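How to read a foreign election result without getting lost

I've followed elections in countries I don't live in for years now, mostly from my kitchen with a laptop and too much tea, and friends keep asking how I make sense of them. So I've written down what I do. You don't need the language, though it helps!

Start with the rules, before any votes come in. Find out how many seats there are and how many make a majority. Last September I was following a regional assembly with 132 seats, so the number I wrote on a sticky note was 67. Then look for the threshold, meaning the share of the vote a party needs to get any seats at all. Five per cent is common, but some places go much higher and it changes everything. 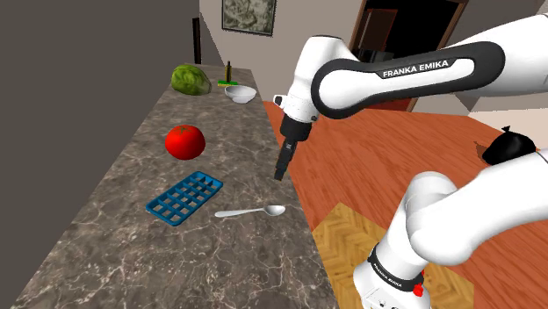
Next comes the list of parties, and this is where most people give up. Don't try to learn them all. I pick the four biggest and write one line on each: who leads it, who votes for it, who it refuses to work with. My notes tend to end up on the worktop between the lettuce and the washing-up sponge, so I keep them to a single sheet. The last line matters most, as a party can come first and still find that no one will sit in government with it. My friend Heike Wegener thinks I should add each party's last result as well, and she's probably right, but my handwriting won't go that small.

Now for the night itself. Exit polls arrive first and I do look at them (who could resist?), but I write them in pencil. After that, check which areas are being counted. Country districts often report early and big cities late, so a party that does well in villages can look miles ahead at nine o'clock and be second by midnight.
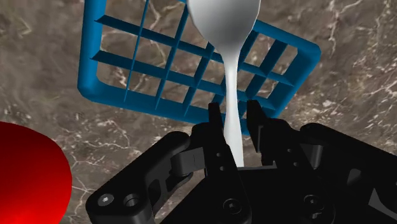 Keep an eye on turnout too. If it says 54 per cent, have a look at what it was last time before you decide whether that's low. A drop can hurt one side far more than the other, and local papers usually spot this well before the international ones. I run them through a translator and put up with the odd baffling sentence.

When the seats are final, get your one sheet out and add up the possible partners. Cross out the pairings that have been ruled out, then see what still gets past your majority number. Bart Vanhove, who got me into all this, does his on a spreadsheet - I still use a biro.

Then wait. Coalition talks can drag on for months, so I set a reminder for once a fortnight and check whether anyone has changed their mind about who they won't work with.

Updated 3 January 2026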